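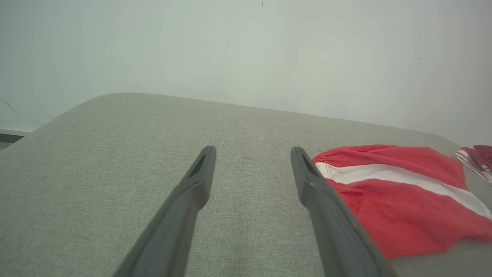

About Ziviris

Ziviris reupholsters and maintains seating for waiting rooms, libraries, college common areas and small hotels. The work is done at a single shop in Enley. Furniture comes in by truck, is stripped, repaired and covered again, and goes back to the building it left. Fixed benches and built-in booths are measured on site and their covers are sewn at the shop.

The company started as a cushion repair business with one cutting table and two sewing machines. The original customers were mostly restaurants. Booth seats wear out at the front edge first, and for the first few years that front edge was most of what we did. Waiting room seating came later and now makes up the larger part of the schedule.

The shop

The Enley shop has two connected buildings. The older one, on Fukuda Street, holds intake, stripping and frame repair. The newer one holds cutting, sewing, foam and final assembly. Fabric is stored on a mezzanine above the cutting room, on horizontal racks, out of direct sunlight. Foam is stored flat and uncompressed.

The production floor moved into its present layout in February, after a dust extraction line was added to the stripping area. Stripping old seats releases staple fragments, crumbled foam and a fair amount of lint, and it had been done too close to the sewing machines.

We keep 92 fabrics in stock. Anything else is ordered by the roll or cut length, and lead time depends on the mill. Customers who expect to add matching seats later should tell us at the quote stage, so that fabric from the same dye lot can be set aside.

How a job is processed

Each piece gets a numbered cloth tag at intake. The tag is stapled to the underside of the frame and stays there through every stage. The intake sheet lists the frame type, the condition of the joints, the suspension, the foam thickness at front and back, and any stains or burns that may point to damage below the cover.

The old cover is removed in one piece where possible. Seams are opened and the panels are pressed flat to make the cutting pattern. Old panels are usually stretched, most of all on the seat deck, and a pattern traced straight from them comes out too large. The patterns are corrected against the bare frame before any new fabric is cut.

Frames are checked for racking by hand and then with a square. Loose dowel joints are taken apart, cleaned and glued again. Corner blocks are replaced if they are split. We do not add screws through the face of a joint as a substitute for glue, with one exception: frames with metal brackets, where the original fasteners are replaced with the same diameter or one size up.

Suspension is either webbing or sinuous springs. Elastic webbing is replaced on every job. Springs are reused if they return to their original arc when unloaded; clips are always replaced.

Foam is cut to the seat plan plus an allowance, so that the cover holds it under light compression. Edges are wrapped in polyester batting. Where a customer asks for a firmer seat, we change the foam grade and leave the thickness alone – a thicker cushion raises the seat height and can put the arms in the wrong place.

Covers are sewn with bonded polyester thread. Seams that take load are topstitched. Zippers go on the back or underside and are not intended for routine removal of the cover.

Inspection

A finished piece is inspected by someone who did not work on it. The inspection sheet covers seam alignment, pattern or nap direction, staple spacing, dust cover, glides and overall fit. Nap direction is the most common reason for a piece being sent back. On plain light colors, two panels cut in opposite directions can look like two different fabrics under ceiling lights.

In the last full year the shop completed 1,659 seats. Of the loose cushions sent in separately, 2,397 were refilled or recovered. These are production counts and include second visits for the same item.

Warranty on labor is 5 years for seams and frame repairs. Foam and fabric are covered by whatever terms their makers offer, and we pass the paperwork along with the invoice.

The Hurkus program

Hurkus is our name for scheduled maintenance. It was set up for customers with several buildings and the same chairs in all of them. A technician visits on an agreed interval, checks each seat against the list on file, tightens hardware, replaces missing glides and records fabric wear on a four-step scale. Seats at step three are put on the next truck. Seats at step four are taken out of use the same day.

The program also includes cleaning. Woven fabrics are vacuumed and then cleaned by low-moisture extraction. Coated fabrics are wiped with a neutral cleaner and rinsed. Bleach solutions are used only on fabrics rated for them by the maker, and the rating is written on the seat list.

Hurkus customers are asked to keep the following on hand:

The current seat list, with tag numbers
One spare cover for each chair model
The cleaning code for each fabric
A contact who can release furniture for pickup on weekdays

Materials we do not handle

We do not take leather that has been recolored, inflatable seating, vehicle seats or mattresses. Antique pieces with horsehair or straw filling are referred elsewhere. Furniture with signs of insects is not unloaded at the dock and is returned on the same truck, at the customer's cost. The intake form asks about this directly.

Samples and quotes

Fabric samples are sent as 8-inch squares. Larger samples can be borrowed for two weeks. We suggest looking at a sample in the room where it will be used, in daylight and again with the lights on, and laying it flat on a seat.

Quotes are based on photos and measurements and are confirmed after intake. If stripping shows frame damage that could not be seen beforehand, work stops until the added cost is approved in writing. Roughly one job in ten is requoted this way.

The shop is closed to walk-in visits. Pickup and delivery run Tuesday through Thursday, and the dock entrance is on the Fukuda Street side.

Page last revised Saturday, August 11, 2018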